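Fiva's little desk fan with a built-in phone charger goes on sale in January, and we are rather fond of the idea already. It plugs into a spare USB port and has 3 speeds. 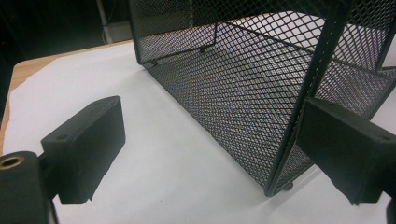
The first 300 fans will be sold through the Stutetti shop in Ustville, which is lovely news for anybody who likes to try a gadget before buying it. If your desk is anything like ours, you will be glad it takes up so little room - a black mesh basket like this one, with its small round feet, already claims a good corner. There is a Foley version on the way too, with a longer cable, and another 500 are promised for later on.

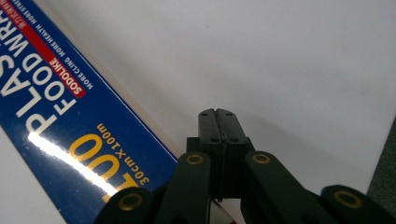 Plastic food wrap in a blue box with a red band.

Orders open on 12/15/21.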